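Dish set update: where the Miden recordings have got to

The Miden dish set now stands at 2320 recorded episodes, of which 1943 have passed checking and gone into the training store. The remainder have either been rejected or are still waiting for a second look. This item covers what has changed since the last newsletter, what the operators at Clellmont would like other sites to know, and what we plan to record next.

For readers who joined the list recently, Miden is the part of the Rudel project that deals with washing-up and wiping. The Clellmont bench has two small arms side by side at a table, and each episode is one operator driving both arms through one task from start to finish. We save the camera views, the joint positions and a written instruction. The learning side of Rudel takes these and trains on them. Nothing on the bench runs by itself during recording.

What counts as an episode

There has been some confusion between sites over this, and it accounts for a fair share of the rejected files. An episode begins with both arms in the rest position and ends with both arms back in the rest position. If the operator drops a plate, picks it up again and carries on, the episode is still good and should be kept. Recoveries of that kind are useful to us and we have too few of them. If someone reaches in by hand to put the plate back, the episode is finished and should be marked as a fail, even when the rest of it went well.

Please also stop trimming the slow starts. Two batches from Lenz arrived with the first few seconds cut off, and the arms appeared to begin halfway to the tray. A policy trained on those files had no idea what to do from rest. Lenz have since sent the full versions, and they have been swapped in.

Two-arm episodes

Of the accepted episodes, 744 use both arms in a way that matters, with one holding or steadying while the other works. The others are really one-arm tasks with the second arm parked or hovering. We had expected a more even split. Operators tend to find a one-handed way of doing a job and stick with it, particularly late in a session. We have now written the instruction sheets so that about every other task names both arms, for example "hold the plate with the left, wipe with the right". This reads a little stiffly but it has worked. The share of two-arm episodes has gone up each week since April.

Grasping plates

Plates have turned out to be the hardest item in the set. Cups and bowls have sides to hold. A plate lying flat gives a gripper very little to get hold of, and the lower finger has to go between the plate and whatever it is lying on. We have been recording three ways of doing this: sliding the plate until it overhangs something, pressing on one side so that the other side lifts, and going straight in at a shallow angle with the fingers open. The third is the quickest and fails most often.

The operators asked for wrist views to be switched on for all plate work, and they now are. From the head view you can see that the gripper is at the plate. You often can't see whether one finger is over the rim and one under it. On Thursday we compared two small training runs, one with the wrist views and one without, on the same 112 plate episodes. The run without them closed the fingers on top of the plate again and again. It is a small test and we don't want to make much of it, but the wrist views are staying on. Sites with only a head camera can still send cup, bowl and cloth episodes.

Checking

Each episode is watched once at normal speed by somebody who did not record it. The checker answers four things: does the written instruction match what was done, do all the camera views run to the end, did a hand come into view, and were the arms at rest at both ends. Checking takes longer than we allowed for and is the main reason the accepted total trails the recorded one. We have moved it to the morning, before recording starts, so that any fault with a camera is found before another day's work is lost to it. A whole afternoon went that way last month when one view froze and the recorder carried on saving the same picture.

The instruction text needs more care than it is getting. "Clean plate" is not enough. Say which plate, where it starts and where it should end up. If there are two plates of the same colour on the table, "the plate in the tray" is a good instruction and "the yellow plate" is a bad one. Spelling doesn't matter much, but please use the same word for the same thing throughout a batch. We have had tray, basin, tub and sink for a single item in one afternoon.

Changing the table

We ask for the table to be changed every ten episodes. Move the tray, turn it round, swap the plates, put the cloth on the other side. Early batches had everything in the same place every time, and the first trained policy reached for that spot whether or not there was a plate there. Small extra items are welcome too, on a plate or beside it. They give the system practice at telling the thing it has been asked to handle from the things it hasn't.
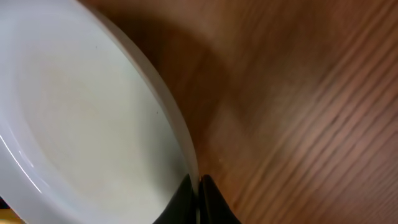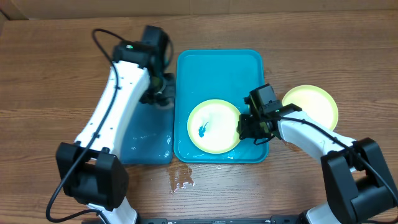

Water is the other change in this round. Until recently all the Clellmont episodes were done dry, and the move to wet ones has been slower than we hoped. Wet surfaces shine, and a shine that shifts as the arm passes over it is hard for the system to read. Puddles are part of the job and we would like them left alone between episodes unless they are near the wiring. The small one on the wood below the tray in the second picture is the sort of thing we mean: it can stay where it is, and so can the droplets in the bottom of the tray. What should be noted in the log is that the table was wet, so that those episodes can be picked out later. There is a tick box for it on the new log sheet, next to the one for wrist views.

Keep an eye on cable slack as well when water is in use. The cables run along the tops of the arms and hang in loops, and a loop that is too long can drag through a puddle when the arm folds back. Clip it up before starting and check it again at the break. Wipe the fingers before going from a wet batch to a dry one, or the first few dry episodes will have to be logged as wet.

Next round

We will carry on with plates, wet and dry, and add stacking. Stacking will start with two plates and one arm steadying the lower one. Lenz will record cups and cutlery on their own bench, using the same log sheet, so that both sets can be loaded together. We would also like more failed grasps followed by a second try, as described above. Operators shouldn't stage these. If a grasp slips, carry on driving and let the recorder run.

The next accepted batch will be released to Rudel sites when checking has caught up. Sites that want the rejected files for their own tests can have them on request, with the reason for rejection included. Requests and questions about the log sheet should go to the Miden desk at Clellmont. Please put the batch number in the subject line.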